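The house rules we keep for the laundry arm 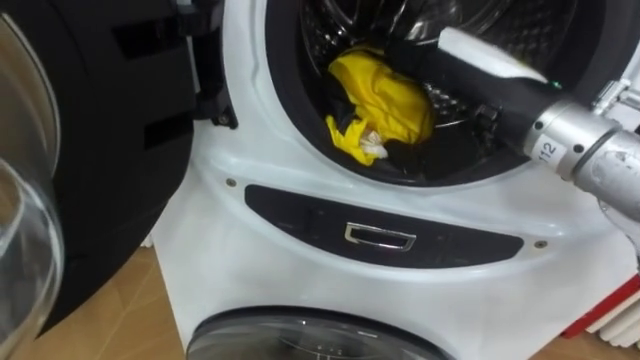 Arm 112 going in for the yellow one.

I've been promising a post about our safety and good practice sheet since February, and every time I sat down to write it I ended up rewriting the sheet. So please take this as a snapshot of how we do things at Mostitville right now, and if you visit in the fall and half of it has changed, well, that's sort of the point of having a sheet.

When I started on the laundry work I inherited a rulebook of 70 items. Seventy! It had come over from the Tanmont site, where they were moving crates, and it was a perfectly good rulebook for moving crates. It had a whole page on pallet heights. What it didn't have was a single word about sleeves, and sleeves are most of my life these days. I read it cover to cover on a Thursday with a pot of coffee and crossed things out until I had 17 left, and those 17 are what hangs on our wall.

I won't give you all of them (some are about who locks up), but I'll go through the ones I get asked about.

The door goes all the way open before the arm moves. Halfway open feels fine when you're standing there, and then the wrist comes in at an angle and meets the rim. We put this one first and I still catch myself skipping it when I'm in a hurry.

Nobody's hand goes in the drum while the arm is enabled. If something is snagged, stop the arm, say "stopped" out loud, wait for the other person to say it back, and then reach. New folks feel silly saying it. I felt silly too, for a week or so, and now I say it at home when I unload the dryer.

Pull slowly, and let go if it fights you. Dark cloth against a dark gasket is hard to see, and a fold that looks like one garment can be two of them tangled up together. We have a pull limit set in Urnent, our control software, and anyone can lower it without asking. Raising it takes two people and a note in the log – I've been that second person more often than I'd like.

Every arm wears its number, and the number goes in the log. We had a stretch last year when the notes said "left one" and "the other left one," and I lost a whole afternoon to it. Our log is up to 1,629 entries now, and I can find any of them.

Check the finger pads before the first run and again after lunch. A pad that's starting to lift will catch on knits. Lanz, the little shop that does our spares, asked us to keep 5 on the shelf, and that has been good advice.

There's one rule I'm still arguing with myself about, which is whether to empty pockets and check tags ahead of time or leave things as people really leave them. For now we empty pockets and leave everything else alone, tags included. I go back and forth – if you run something similar and have settled it, please write to me, because I'd love to steal your wording.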